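The Parliament That Could Not Find Its Chair

JENDNESS, February 21, 2001

The Regional Assembly of Warnisano has a new commissioner for border affairs, which would be bigger news if it had not also had one last winter, and another the summer before that. The post pays well, comes with a driver and a view of the river, and has so far proved impossible to hold on to.

The latest occupant was approved by a margin of six votes after a hearing that ran deep into the evening. Members had submitted 28 written questions in advance. Most of them concerned fish. The border in question runs down the middle of Lake Rana, and the fish, who have never recognized it, are the main thing anyone on either side wants to argue about.

The nominee handled this with the calm of someone who had been told to say "consultation" whenever the water got deep. Would quotas be reviewed? There would be a consultation. Would the ferry subsidy survive? That too. Asked whether the coffee in the hearing room could be improved, the nominee promised to look into it, and got the only applause of the night.

Approval was never much in doubt. The two largest groups had settled the matter over dinner, each getting something in return. The conservatives keep the chair of the budget panel. The social democrats get the Jikeo bypass, a road that has been opened by press release four times and by bulldozer not once. The smaller parties, who were not at the dinner, complained about the process and then split three ways on the vote.

What the commissioner will do all day is less clear. The office has a staff of 28, the same as the number of questions, though no one seems to have planned it that way. Its budget was cut in the fall and partly restored this month, after the assembly learned that it was legally required to send somebody to the joint lake talks. Those talks have produced 600 pages of minutes and one agreement, on the color of the buoys.

Across the water the mood is friendly enough. The other side's delegation sent a polite note and a crate of smoked trout, which the ethics office is now valuing. Anything worth more than 1000 crowns has to be declared, and there is a lively debate over whether the crate counts.

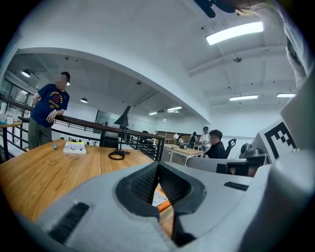

Through a gripper's opening, an orange item with a white label.

The first test comes soon. The talks resume in Jendness before the end of February, with ferry fares at the top of the agenda and fish, by mutual consent, at the bottom, where they will come up anyway. The commissioner has asked for a larger briefing room. The request has been referred to the budget panel.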